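3. Collecting the Disassembly Examples 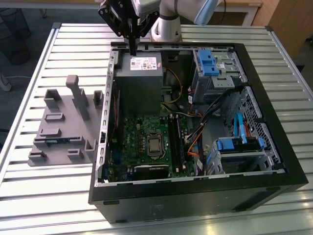
3.1 Task and work cell

The learning system described in Section 4 is trained only on examples of parts being handled in used desktop computers. No simulated data were used at any stage. We chose desktops over laptops because the parts are larger, the fasteners are fewer, and the case can be left open on a table without a holder. The machines came from a batch retired by an office in Warnisville and were delivered to us in March. All had been wiped by the previous owner. We did not check whether they still started.

Each example covers one short piece of work, such as pulling a memory module, releasing a drive, unplugging a cable, or touching a named part so that its position can be stored. We call these pieces "steps." A full teardown is a chain of steps, but the chain was almost never recorded in one go. Operators worked on one kind of step at a time, reset the case by hand, and repeated. This made the sessions faster and gave us control over how often each step appears in the set. It also means that the set says little about how an early mistake affects later steps, a point we return to in Section 6.

The cell has one arm with a two-finger gripper, mounted at the back of a slatted aluminum table. The case is laid on its side with the side panel off, so that the motherboard, power supply and drive bays can all be reached from above. A gray 3D-printed fixture plate stands to the left of the case and holds parts in known places (Figure 2). The case itself is not clamped. We tried clamping it in early sessions and found that the model learned to pull harder than needed, since the case never moved in response. With the case free, a pull that is too strong shifts the whole chassis, and the operator learns to avoid it.

Figure 2. The work cell. A finger of the gripper rests on top of the power supply unit in an open tower. The fixture plate is at left, with a thin component seated in its long middle slot.

3.2 Operators and control

Examples were recorded by teleoperation. The operator stood at the side of the table and moved a hand controller, and the arm followed at reduced scale. The control software was Hendeck, which we had used in an earlier project and changed in two ways. We added a foot pedal that marks the start and end of a step, and we added a speed limit that comes into force when the fingertips drop below the rim of the case. Before the limit was in place, operators often struck the drive cage on the way down. The resulting examples were usable, but they taught the model a path that only works when nothing is in the way.

Operators trained for 40 minutes before recording anything that was kept. Training used a spare case with the cables removed, followed by the same case with the cables put back. The second part took longer than the first for every operator. Loose cables are the main difficulty in this task. They cover the memory slots, they catch on the fingers, and they do not return to the same place after a reset.

A recording session lasted no more than 15 minutes, after which the operator took a break or changed places with another. We set this limit after noticing that steps recorded late in long sessions were slower and had more small corrections near the point of contact. The sessions were short enough that the loss of time from changing operators was noticeable, and we accepted it.

3.3 What was recorded

For every step we stored the video from a fixed camera that views the workspace, the joint positions of the arm, the opening of the gripper, and the motor currents. We also stored a one-line text instruction chosen from a list before the step began. The list had 10 entries at the start of the project. Operators asked for more, mostly to separate cases that had been lumped together. "Remove the drive," for example, was split by drive type, because an optical drive and a hard drive are released in different ways and need to be pulled in different directions.

All signals were written to disk on the same machine and stamped with the same clock. Video frames and joint readings were then matched by nearest time. We dropped any step in which the gap between a frame and its matched reading was larger than one frame interval. Most of the dropped steps came from a single afternoon when the disk was nearly full.

Touch steps need separate mention. In these steps the gripper does not grasp anything. A fingertip is brought down until it rests on a part, stays there briefly, and is lifted away. The operator is told which part to touch and, for larger parts, which area of it. Touch steps were added to give the model examples of gentle contact with flat metal surfaces, and the power supply was the most common target. Its top face is wide and easy to reach, and a small error in position does no harm. The processor was excluded from touch steps in machines where its heat spreader was exposed, as we wanted to keep those boards in use for as long as possible.

3.4 Changing the starting state

A set recorded from one fixed starting state gives a model that works only from that state. We changed three things between groups of steps: the position of the case on the table, its angle, and the way the cables lay. Position and angle were drawn at random and shown to the operator as an outline over the live camera view. The operator moved the case by hand until it lined up with the outline. This was quick and accurate enough.

Cable layout was harder to vary in a planned way. We first wrote out a list of layouts, but operators could not reproduce them, and two people following the same line of the list produced different results. We dropped the list and asked operators to lift the cables and let them fall before each group. The layouts that came out of this were more varied than the planned ones. They also included a number in which the target part was fully hidden. These were kept, and the operator was asked to move the cables aside first as a separate step.

Lighting was not controlled. The blinds in the room were left as they happened to be, and there are sessions in which the slats near the front of the table reflect strongly into the camera. We kept these sessions as well. An early version of the model was thrown off by the reflections, and the effect became smaller as more bright sessions were added.

3.5 Checking and labeling

Every step was viewed once by a person who had not recorded it. The viewer gave one of three marks: success, failure, or unclear. A step counted as a success if the instruction was carried out and no part was visibly damaged. Failures were kept and marked, and were used to train the success detector in Section 4.3. Unclear steps were viewed by a second person and discarded if the doubt remained.

The checking was done in Soler, a labeling tool that plays the video next to a plot of the motor currents. The plot proved useful for connector steps. A connector that has come free and one that has only been wiggled can look the same on video, but the current falls sharply when it lets go. Viewers were told to use the plot whenever the connector was blocked from view by the fingers.

After checking, 111 groups of steps remained. A group is a run of steps recorded by one operator on one case in one position. We split the data into training and test sets by group, so that no test step shares a starting position of the case with a training step from the same run. The version of the set used in this paper was frozen on 8th August, and steps recorded after that date are not included in any result.

3.6 Comparison with the Bustos set

The closest existing set we had access to is Bustos, which was collected on a similar cell but with the case standing upright and clamped. Its steps are longer and its operators were allowed to stop in the middle of a step and continue. When we trained on Bustos alone and ran the model in our cell, it approached parts from the side and met the wall of the case. Adding Bustos to our own training data gave a small gain on grasping steps and none on touch steps. We therefore report results both with and without it, and the model described in the rest of the paper is the one trained without it unless stated otherwise.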